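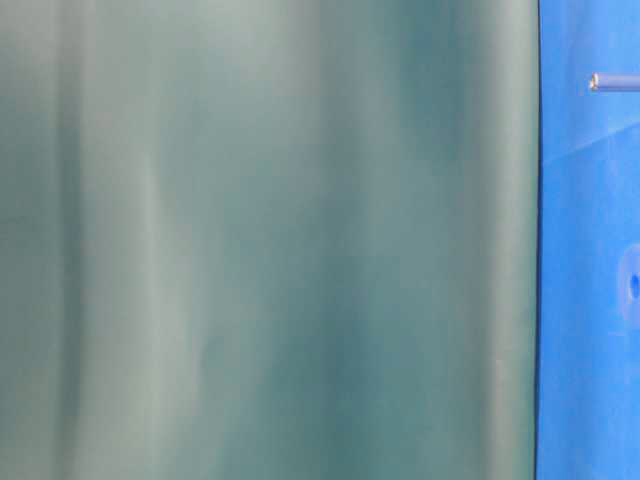

22 July 2023

OK quick one tonight, I have a sink full of dishes and I said I'd be in bed by ten. Not happening.

So the color. I've been going back and forth on what to call it for the back room and I'm still stuck. Teal with gray in it? Sea glass but darker? My sister says slate. It changes all day anyway, goes pale where the light gets it and deeper blue-green in the shadows. Whatever it's called I want more of it, and that's how the whole linen closet ended up on the floor this morning.

I only went in there for a pillowcase. One pillowcase! Then a pile slid, and then I was sitting on the carpet with everything I own made of fabric, thinking well, I live here now.

Background for anyone new. The closet is at the end of the upstairs hall in the Brerkham house, it's deep and narrow and whoever built it put the shelves too far apart. So you stack high and the stacks lean. We moved in last October and I shoved everything in as it came out of the boxes, planning to sort it "that weekend." Ha.

What was in there, more or less in the order it fell on me:

Bath towels, the thick ones. Bath towels, the thin ones we all actualy use because they dry faster. A shower curtain from the old apartment that fits nothing. Fitted sheets rolled into balls. A tablecloth from my grandmother with a gravy stain that is older than me. Two sleeping bags. The curtains from the dining room in Eltancombe, which I'd have sworn we left behind. A bag of bags.

First thing I did was pull out anything that wasn't cloth. Light bulbs, a hair dryer, half a pack of candles. Those went in a box in the hall and the box is still in the hall. Tomorrow.

Then beds. I used to sort by type, all the flat sheets together, all the fitted together, and every time I changed a bed I'd be digging through three piles. Now it's by bed. The whole set folded up and stuffed inside one of its own pillowcases, so you grab one bundle and go. Firdevs Polat told me to do this years ago, when we shared the place on MacAulay, and I nodded and did nothing. You were right, Firdevs. I'm putting it in writing, please don't print it out.

Towels I rolled instead of folding. Folded towels looked better for about a minute and then somebody under four feet tall pulled one from the bottom. Rolled ones you can take from anywhere. They go on the shelf at hip height, ends facing out. Colors mixed, I tried doing them light to dark and lost patience.

The curtains took the longest. I opened them out over the bannister to see what shape they were in and there was a sun line down one side, a long faded strip. Other side perfect. They're lined, good weight, and the wrong color entirely, a sort of oatmeal. But I hate the idea of tossing them. So now I'm thinking dye. There's a brand-new craft shop out on Firnimden road and I called, and the woman there said natural fiber takes it fine, polyester won't without the special stuff, and to wash them twice first with no softener. She also said wet fabric always looks darker than it ends up, so test a scrap. I have a tieback I can sacrifice.

Cost so far is zero, which I like. I priced new curtains for the back room and the ones I wanted came to 490 with the lining. For a room where we keep the ironing board. No. The dye plus salt plus a big plastic tub should come in under 40, and if it goes blotchy I'll call it a look.

(If you've dyed something as big as a full-length curtain, tell me what you did it in. The bathtub scares me. I've read that it doesn't stain and I've read that it absolutely does.)

Things leaving the house – the old shower curtain, the scratchy blanket, a mattress pad with dead elastic, most of the odd pillowcases. I kept a few of those for dust covers and for wrapping the Christmas plates. The shelter takes towels and blankets so the worst of the thin ones are in a bag by the front door, where I'll trip over them until I remember to drive there.

The gravy tablecloth stays. I soaked it, again, and it came out exactly the same, again. It goes on the table in November with a serving dish over the spot like every year.

Not done: the top shelf. I can't reach it without the step stool and the step stool is in the garage behind the bikes. I think there's a quilt up there. Also labels. I was going to label the shelves and then thought about who in this house would read them.

Whole thing took from after breakfast to well past lunch, with a break for grilled cheese. The pillowcase I went in for was in the dryer.

Next week the tieback test, if I get to the shop. I'm going to try for that same gray-teal and do a weaker batch first, since you can always go darker. I'll post how the scrap came out even if it's ugly. And someone please remind me to measure the back window before I hem anyting, I'm pretty sure it's wider than the dining room one was.

Dishes now.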